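FOR IMMEDIATE RELEASE

Plerkus Opens Its Spring Dress Edit With 70 Styles and a Fitting Weekend at the Broswood Shop

BROSWOOD, April 12, 2023 – Plerkus, the women's clothing shop that started as a single rack at the back of a shoe store on Parry Street, is delighted to announce its new spring dress edit, which goes on sale this week in the Broswood shop and online. There are 70 styles in all, from floaty midis for garden weddings to the kind of easy cotton shirt dress you can throw on for the school run and still be wearing happily at dinner.

Owner and buyer Ximeng Yao has spent most of the winter on this one, and she is the first to admit she got a little carried away.

"I went looking for a handful of dresses for people with a wedding or a graduation coming up, and I kept finding more that I couldn't leave behind," said Yao. "Then our customers started writing in with what they wanted, and well, the list grew. Sleeves! So many of you asked for sleeves, and pockets, and a hem that doesn't need taking up if you're five foot two."

Those letters and emails did a good deal to shape the edit. Plerkus sent a short survey to its mailing list in the winter and received 1,169 replies, many of them running well past the space provided. Yao read them with a pot of tea and a highlighter, and the most common requests went straight into her notes for the season. As a result, 6 of the dresses come in petite and tall lengths for the first time, and the shop's favorite wrap dress, the Ilmont, is back in a soft sage green and a small blue floral print. The Ilmont sold out last year before the warm weather had properly arrived, so this time almost 151 have been set aside for the shop floor alone.

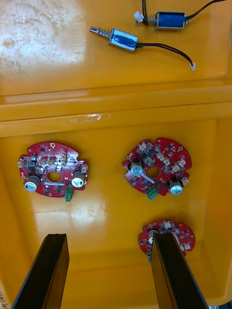
The Ilmont has also been given a proper side pocket, deep enough for a phone, and the tie is a few inches longer so it makes a nice full bow. Yao has been thinking about color all season, and her advice for anyone nervous about brights is to look at how well they behave together on quite ordinary things – yellow-orange bins with red circuit boards in one and blue coils in the other, say, which is very nearly the palette of the edit's striped sundress. She suggests wearing it with a tan sandal and a denim jacket while the evenings are still cool.

Customers who would like some help choosing are warmly invited to the fitting weekend in May, when the whole team will be on hand with pins, tea and plenty of opinions. Appointments are free and last half an hour, though you are very welcome to linger. Bring the shoes you plan to wear, and a friend or a mother or a daughter if you like – there are comfortable chairs for everybody. Simple hems pinned over the weekend will be done at no extra charge.

The spring dress edit is available now at Plerkus, Parry Street, Broswood, and through the online shop. To book a fitting, please call in or ask at the register.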